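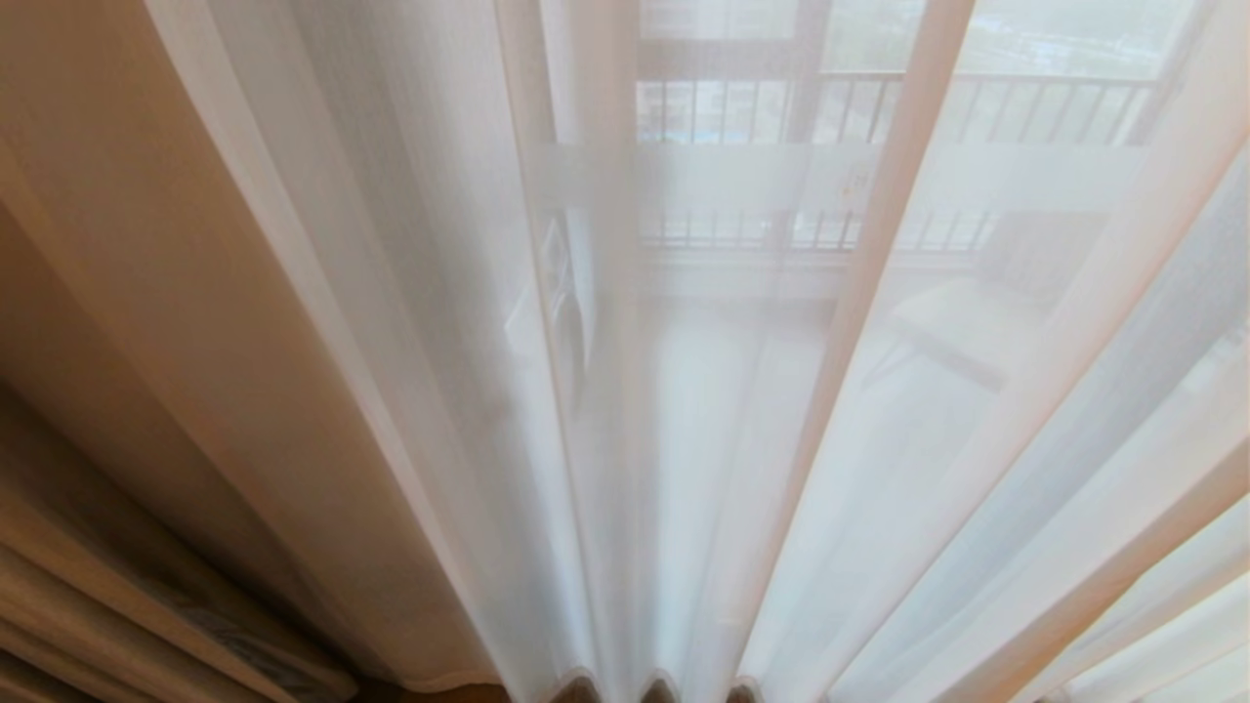

Paucar Publishes Full Findings on Curtain Fault in Mumum Home Robot

SKAMNESS, September 21, 2025 – Paucar today released its complete findings on a fault that caused Mumum home robots to keep driving after a sheer curtain caught in a wheel. We are excited to share them, and a software fix is on its way to every owner.

The fault came to light during home trials in Skultlow. Two robots pulled on floor-length curtains while opening them, and one brought down a curtain rod. Nobody was hurt. Paucar paused the curtain feature on all 548 robots in service the same evening.

Engineers then ran 2600 curtain passes in furnished test apartments with balcony doors. They found that the robot's depth sensing often looked straight through thin white fabric and measured the railing or the furniture outside. With the hem close to the floor, the base rolled onto it and the wheel motor pushed harder when it should have stopped.

"I loved working on this one, even though it started with a bad night," said Mercedes Ospina, head of safety at Paucar. "Sheer fabric is such a hard thing for a robot to see! We now treat any hanging cloth as solid, and the wheels cut out at the first sign of drag."

The update will reach owners in November. Until then, the curtain feature stays off and owners should tie back long curtains before starting a cleaning run. All other functions work as usual.

The full report, including test logs, is free to read on the Paucar website.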